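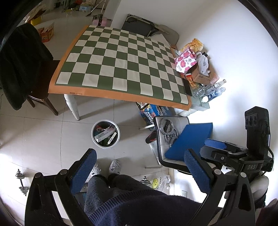
What does a chimney sweep's assistant do all day?
Mostly sheets, brushes and buckets: you cover the furniture, pass up the rods, vacuum the hearth and get the soot back to the van without leaving any on the stairs.

Ferreira Chimney & Stove Care wants one for the Kidley and Wolidstead rounds, starting in May. Five visits on a normal day, van leaves at 7.30, tea negotiable. You'll need a driving licence and a tolerance for other people's opinions on kindling. Black clothing is advised and will become compulsory by itself. 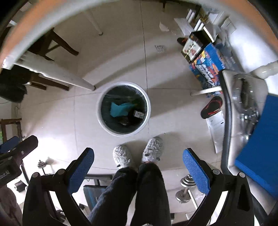
R. Ferreira

Pay is £15 an hour, plus £200 towards boots after your first month. Write to us at the Brotdale yard, quoting job 3414.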